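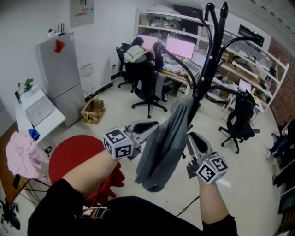 How to Set Up and Use a Standing Coat Rack in a Shared Office

A standing coat rack takes up little floor space and needs no holes in the wall. It also tips over if you load it badly, and it fills up with things nobody has worn since January. These steps cover where to put one, how to hang things on it, and how to keep it usable.

What you need

A standing rack with a center pole and branching hooks
A hex key or screwdriver, depending on the model
Felt or rubber pads for the base if the floor is tile
A basket or shelf for hats and gloves

Step 1. Pick the spot

Leave enough room to walk all the way around the rack. Office chairs are the main problem. They roll back farther than people expect, and a chair base will catch the foot of the rack. Push every chair all the way out from its desk and see where it ends up before you decide.

Keep the rack away from shelves people use during the day. At our old place on Owino Street we had it right in front of the supply shelves, and every trip for printer paper meant moving somebody's coat.

Step 2. Put it together and check the pole

Most racks come in 3 or more pieces that screw together. Tighten each joint by hand first, then go over them again with the tool. Stand the rack up and push lightly near the top. If the pole leans, check that the base is flat before you tighten anything else. Our Rimix rack needed the bottom bolt tightened again after 14 days of use, so put a reminder on the calendar.

Step 3. Hang the heavy things low

Heavy coats go on the lower hooks. Scarves and light jackets can go up top. If you only have one thing to hang, a low hook is still the better choice. 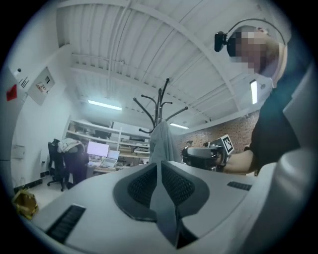
Upper hooks free, light gray cloth hung low on the rack.

Step 4. Balance the load

Hang the second coat on the opposite side from the first. Bags are harder to balance because they swing. Put laptop bags under the desk — a rack is the wrong place for them.

Step 5. Hang things so they keep their shape

Use the loop inside the collar if there is one. If there isn't, hang the coat by the middle of the collar. Long pieces should clear the floor. Fold them over once if they don't.

Step 6. Clear it out

Once a month, take everything off and wipe down the pole and hooks with a damp cloth. Anything left unclaimed goes in a box with a note on it.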